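Notebook, privacy review workstream, February
Shared copy, Bristbridge office

Continuing from the previous entry on the Padora intake. Goal for this session: finish the data inventory for the asset purchase, map each data category to a contract or notice, and list what still blocks the closing checklist.

Started 8:40. Pulled the vendor contract folder again and de-duplicated it. Count is now 83 agreements with some form of data clause. Four fewer than the seller's index claims; the difference is amendments logged as separate contracts. Index corrected in our copy only. Seller's copy left alone.

Sorted by role. 79 of them treat Padora as the controller and the vendor as a processor, with the usual instruction, confidentiality and return-or-delete language. The rest are mixed. In 2 the vendor reserves a right to use telemetry for its own product improvement, and the definition of telemetry is wide enough to take in user identifiers. The others are silent on role. Silent ones go to the gap list, coded yellow until we see how the data moves in practice.

Assignment clauses: read all of them against an asset sale, which the earlier memo did not do. That memo assumed a stock purchase and looked only at change of control. Result for the hosting agreement with Keskinen: consent needed, written, not to be unreasonably withheld, 30 days' silence does not count as consent. Draft request is in the folder. Do not send until the signing date is fixed.

Privacy notices. Three versions found in the site archive. Versions 1 and 2 say personal information may transfer in a merger, acquisition or sale of assets. Version 3 dropped that sentence, apparently in a redesign, and it is the one in force. Anyone who signed up under version 3 was told only that data is shared with service providers. Options noted:
(a) notice to affected users before closing, with an opt-out window
(b) carve those records out and migrate later
(c) buyer takes the data under the version 3 terms and makes no new use of it
Leaning toward (a) combined with (c). Need the record count by signup date before recommending anything. Requested from the seller, not received.

Retention schedule: exists, undated, refers to a backup system retired before the Akthorpe move. Treat as unreliable. Asked for deletion logs instead.

Security exhibits. The incident register has one entry, a misdirected spreadsheet, closed with no notification. The analysis behind the no-notification call is a single line. Asked for the file. The rep on incidents should carry a knowledge qualifier only if we get that file and it holds up.

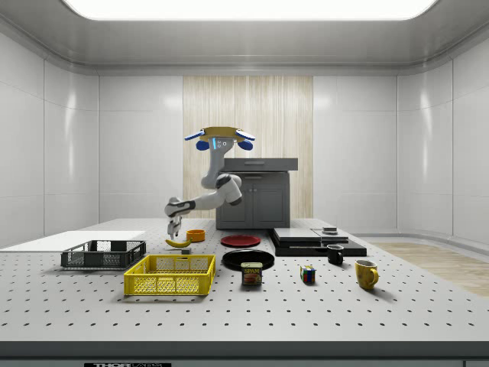 Akthorpe objects to the yellow coding: a silent contract is still a contract under which personal data leaves the company, and if no processing terms exist the default should be red until an addendum is signed. Fair point where the vendor touches customer records. Less so for the badge printer contract, where the data is staff names. Changed the rule to: silent plus customer data is red, silent plus staff data only is yellow. Recoded the sheet at 3:15 and saved the old coding in a hidden column.

Open items:
Record count by signup date, from seller
Incident file, from seller
Telemetry definition, proposed narrowing language, from us
Addendum template, check that the audit clause matches the one in the hosting agreement
Schedule of excluded data, placeholder in the draft, no text yet

Disclosure schedule numbering is off by one after section 4. Fix before the next turn of the draft.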